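Breltis Two-Arm Bench Cell: Set-Up and Operation Guide
Section 4. Putting the Cell into Daily Use
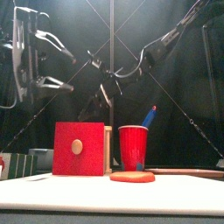
4.1 Scope

Section 3 covered mounting, power and network. This section covers the first working shift and the changes to bench duties that follow from it. It applies to single-bench cells running Metetti controller software, release 2 or later. Sites that load job files from a Begay parts server should also read Appendix C before starting.

The cell takes over repeated handling: picking up, moving, opening, closing and placing. It does not take over part selection, inspection or the decision to stop. Those stay with the bench operator and must be assigned by name on the shift sheet.

4.2 Before the first shift

1. Clear the tabletop of anything that is not in the job file. Loose tools and drinks go on the side shelf.

2. Wipe the tabletop with a dry, lint-free cloth. Do not use spray cleaner near the wrists.

3. Check both arms for free cable travel. Move each arm by hand through its full range with the drives off. A cable must keep some slack at every point of travel.

4. Check the gripper fingertips for wear. Replace in pairs. A new tip set against an old one will shift the grip center and the cell will report error 1375.

5. Set the objects at their start positions. Exact placement matters less than spacing: leave a hand's width between neighboring items.

6. Turn the controller key to HOLD, then switch on the drives.

CAUTION: The two arms share the space over the middle of the table. With drives on, keep hands, sleeves and lanyards outside the marked line even when both arms are still. An arm that is waiting for the other may start without a tone.

4.3 Running a job

1. Select the job file and confirm the item list on the panel.

2. Turn the key to RUN. Both arms move to the ready position with grippers open.

3. Watch the first cycle from start to finish at reduced speed. The panel does not allow full speed until this cycle has been accepted.

4. Press ACCEPT if the cycle was correct. If it was not, press REJECT and enter a reason code. Free text is optional but is the part the maintenance crew reads first.

5. At the end of the job, turn the key to HOLD before reaching in to reset the table.

Note: Error 2514 means that the two arms have claimed the same space. Clear it from the panel. Do not push the arms apart by hand while the drives are on.

4.4 Changes to operator duties

At sites moving over from hand work, the bench operator's day changes in ways that should be settled before the first live shift. The points below come from the changeover at our Clemmont plant.

Resetting. Time once spent on handling goes to resetting the table between cycles. It is lighter work but it comes in short bursts. Operators at Clemmont asked for a standing mat and a lower parts rack, and both are now part of the standard kit.

Pace. The cell does not slow down late in the shift. Set the cycle gap to suit the operator, and let the operator change it. The gap is adjustable up to 2000 milliseconds in the panel menu; for a longer pause, use HOLD.

Skill. Keep hand procedures current. Each operator should run the job by hand at least once a month — the November audit found benches where the written hand procedure no longer matched the parts in use.

Stopping. Any person at the bench may press STOP for any reason. A stop is logged with the time and the job number only. The log does not record who pressed the button, and supervisors should not add this by hand.

4.5 Handover between shifts

1. Turn the key to HOLD and remove it.

2. Write open reason codes on the shift sheet.

3. Hand the key to the next operator in person. Do not leave it in the panel.

4. The incoming operator repeats steps 3 to 6 of 4.2 and runs one cycle at reduced speed.

If the incoming operator has not completed the bench course, leave the drives off and run the job by hand. For course dates, see the training sheet supplied with the controller. Fault codes not listed here are in Section 6.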